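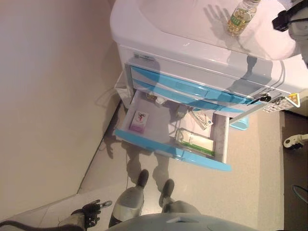 Thursday, posted by Fotini Psarras

Hinge squeak trial, day 2. Trodwood sample door still groaning at half open, worse than yesterday after the damp night. Cleaned both pins with a rag, put back dry, 60 swings, no change. Stamatia says try what people have at home before we order anything, so cooking oil it is, the yellow stuff in the clear bottle with the white cap, on top of the white drawers with the blue handles. One drop per pin. Quiet for 13 swings then a faint chirp on the lower hinge. Upper one fine so far.

Worry is it goes gummy. Leave til next week, dont wipe.

Torquil wants graphite on door B. Pins are a hair too fat for the new sleeves, filed one down, 350 grit, ok now. Don't mix up the sleeves again!!

To do: label doors, ask Lambrakis re brass pins, shim the bottom

2 comments | 0 shares

We use cookies to keep you signed in. Accept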